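October
by Irena Rutkowska

The width reading on the right-hand gripper has been lying to us, and I would like to have the account written down before I forget the order in which we got it wrong.

The job is bag packing with two hand-held grippers. Each one reports its jaw opening from an encoder on the drive shaft, and the recordings are used later to train the arm at Ellby. Teresa Zieliński runs the arm end. Her complaint was that the replayed policy closed on boxes correctly but closed on cloth far too late, by which time the bag had slid away.

My first theory was the bag. Thin fabric gives almost no resistance, so the jaws travel nearly to the stop, and small errors at that end of the range matter most. I spent a morning on this theory. It accounts for part of the fault and none of the drift.
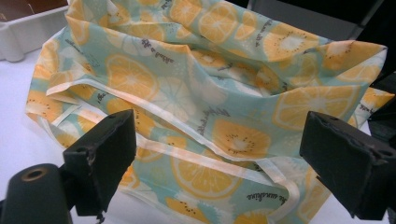
The drift was the useful clue. I plotted the reported opening at full close for all 1,049 takes in the set. The left gripper is flat. The right is flat up to take 327, then wanders upwards, and from there on it reports a gap when the jaws are touching. Mean error at the end of the set was 7 mm. A box hides this, as the jaws stop on the box and the fitted offset absorbs the rest. A cloth bag doesn't.

Tipene Wihongi took the right gripper apart and found the grub screw on the encoder collar backed out far enough to let the collar turn on the shaft. It slipped a little on each hard close and never slipped back. The left collar has a flat filed on the shaft. The right one does not, and the build notes from Pavau don't mention a flat on either.

The part I am less happy about is the start-up check. It asks the operator to close the jaws fully and press the trigger, and it then compares the reading with the previous session, with a tolerance of one millimetre. Each session drifted by less than that. The check passed every time and stored the new value as the reference for the next. I wrote that check.

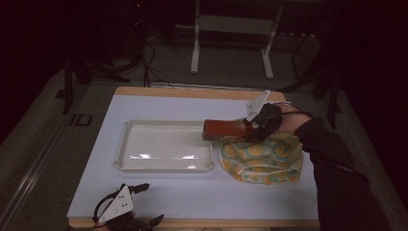 It now compares against a fixed value measured with a feeler gauge when the gripper is assembled, and it runs at the end of a session as well as the start. If the two disagree by more than half a millimetre the session is marked and left out of training until someone has looked at it. Leszek Walczak wanted a hard stop on the recorder. I have left that off for now, as I don't trust the gauge procedure enough yet.

As for the data, the takes before 327 are fine. For the rest I tried subtracting a straight line, which was poor, since the slip happens in steps. Fitting a step at each hard close works better, but seven sessions still have residuals I can't explain and I have dropped them.

The shaft now has a flat and the screw has threadlocker on it. Teresa has the corrected set and is retraining. The spare gripper has the same plain shaft and is on my bench with a label on it.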